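4.3 Laying out the produce table

Prepare the table before you take anything out of the bags. The Bomia practice set is planned for a surface up to 100 cm long. On a shorter one, keep the plates at the far side and leave the front free.

1. Put down the cloth first, then spread the pink plastic sheet over it. The sheet will keep some creases – you do not need to iron them out.

2. Place two plates side by side at the far end. Pile the bok choy on one, with the leaves lying over each other. Loose leaves may stay on the sheet until step 5.

3. Lay one carrot alone on the plate with the orange rim. Its cut end should face you, more or less.

4. Put the round fruit directly on the sheet, without plates, in front of the vegetables.

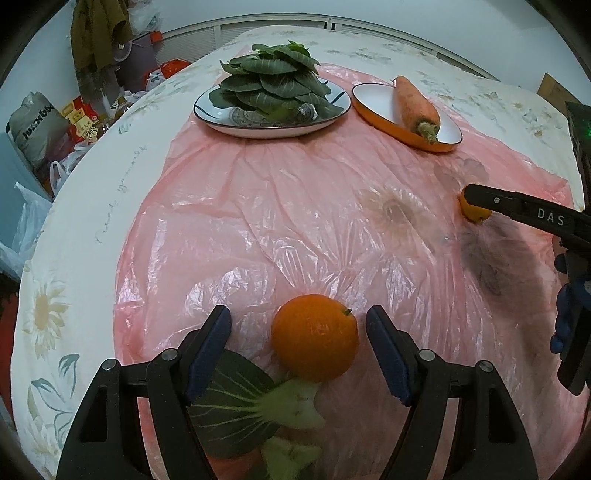
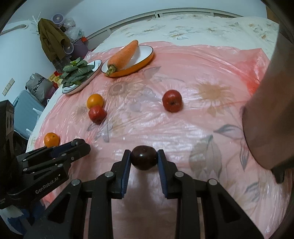

Greens on one plate and the carrot on the other, fruit in front.

5. Collect all loose leaves and return them to the pile.

Note: Oranges roll easily. If your table is not level, fold a small edge in the plastic and let them rest against it.

Caution: Hold plums and other soft fruit with little pressure. Replace any fruit with broken skin, as the juice makes the sheet slippery.

6. When you finish, wipe the sheet with a damp cloth and hang it for 54 minutes before folding. Store it flat in the Zirnent box, see section 7.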